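# Mostitus hand-held kit: gallery from the hire service

Mostitus is a pair of hand-held grippers with a camera in each, a head camera, and a backpack for the battery and the recorder. It is made by Prurnedus, and our company, Donnelly, offers it for hire to teams who want to record manual work for training a robot and don't wish to buy the equipment before they know if it suits them. The hire is 848 dollars per month for one complete kit. Freight is extra and depends on the distance.

On this page I have put four pictures with some notes about the kit in use. The notes come from the questions that customers write to me most often, so please excuse that they are not in a very logical order.

## The gripper view

The first question is nearly always what the gripper camera sees. It is a wide lens, placed to look over the housing and past the fingers, and so the body of the tool stays in every shot. Some customers ask if they can crop it away. Please do not crop before you have spoken with the people who will train the model, for they generally want the fingers and the pads to remain visible from the first second to the last. 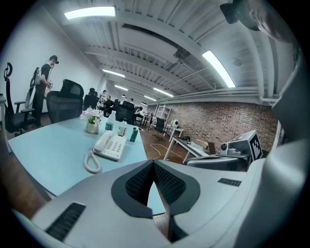 *View from a Mostitus gripper: finger pad in the centre, desk telephone and bottles beyond it.*

The wide lens has one consequence that new customers forget. It records a large part of the room and everybody who is working in it. We recommend to settle the permission of your colleagues before the kit arrives, and to decide who will do the blurring of faces. The recorder can do it at export, but the setting is off when we deliver. It is in the second menu, under Privacy, and it must be turned on for each operator profile separately. I have asked Prurnedus to change this.

Lights on the ceiling are usually no problem. A low sun through a window is more difficult, and in this case the exposure should be locked by hand.

## Wearing the rig

The backpack has straps at the shoulders and the chest. With the battery inside it is comfortable for most adults, but a person with narrow shoulders should close the chest strap first and adjust the others afterwards. The cables must have some slack at the elbow. If they are too tight, the operator begins to move in a stiff way without noticing, and the recordings will show this stiff movement too.

One battery charge gives 59 minutes of recording with both grippers and the head camera. We send 2 batteries with each kit. A third one can be added to the order, and for a full day of work I would advise it.
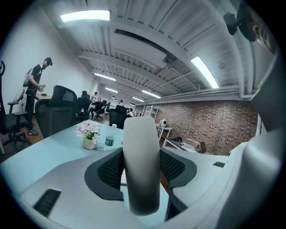
*Flowers and a water bottle on the desk, and a man with a rig on his back looking down at his device.*

Several operators can work in the same room. Each kit keeps its own time and its own files, and the names of the files start with the kit number, which is printed inside the lid of the case. What is important is that the operators don't share one desk. We had a customer in February who put three people at one table to save time, and a good part of the material had a stranger's hand in it.

Chairs with wheels are also worth a thought. I have nothing against them, only push them in before you start, as the operator looks mostly at the work and the cables catch easily on an armrest.

## Objects for the first sessions

For a start we suggest ordinary things: a telephone, bottles, something with leaves, a small box. The fingers are soft enough to hold a thin plastic bottle without crushing it if the trigger is pressed gradually. Heavy objects are possible, but the wrist gets tired and the quality falls.

Transparent objects are fine to handle. They are harder for the software afterwards, so I would not make them the majority of the collection. A coiled cord, like on an old telephone, is a good test for the patience of everybody. 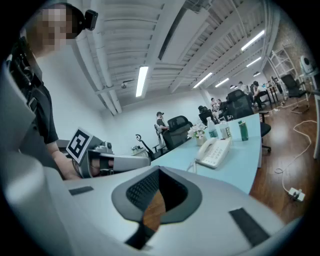
Beverley Wihongi wrote to us that the trigger on her kit was too strong for long sessions, and that her team changed to the lighter spring after the first week. She would have liked to find this spring mentioned on the order form, and not on page 11 of the manual. She added that the grip itself is good and that nobody in her team asked for gloves any more.

I agree with her about the form. The light spring is now a box you can tick, at no cost. Changing it takes a small screwdriver and a few minutes, and both springs stay with the kit, so you may go back if you prefer the strong one.

## Marker cubes and the head camera

On top of each gripper sits a cube with black-and-white markers. The head camera reads them and the software calculates from them where the hands are. Keep the faces of the cubes clean and do not put stickers on them, also not small ones. If a cube comes loose, tighten it and do the calibration again, even if it moved only a little.

The head camera should be tilted down until both cubes are visible with the elbows held close to the body. Most people set it too high, for it is natural to think of looking forward.

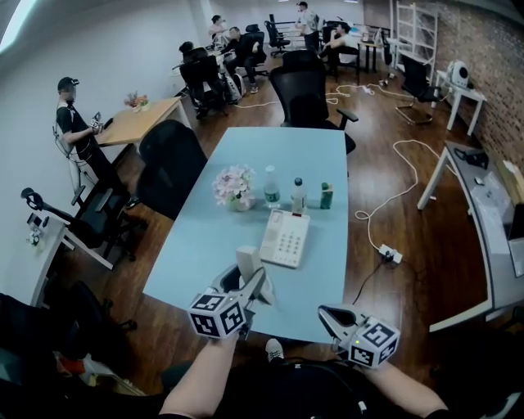 Calibration is done at the table where you will work, with both hands in their normal position. The screen asks you to turn the wrists slowly to each side and then to bring the jaws together. If it refuses three times, restart the recorder and check that the cable of the head camera is fully pressed in. This is the reason in most of the calls I receive.

## What comes in the case

- Left and right gripper, with marker cubes mounted
- Head camera with adjustable band
- Backpack with recorder
- 2 batteries and a charger
- Light and strong trigger springs
- Printed manual (English or French)

The software for viewing and sorting the recordings is called Tomisik and the licence is included for the months of the hire. It does not run on a tablet. Export to the common formats works well, although for long recordings I would leave it to run overnight.

Bookings for a kit, or questions about the colour correction, which I did not cover on this page, can go directly to me by the contact form. Please write your postcode (or postal code) in the first line, and the month in which you would like to begin.

Ildikó Somogyi
Hire service, Donnelly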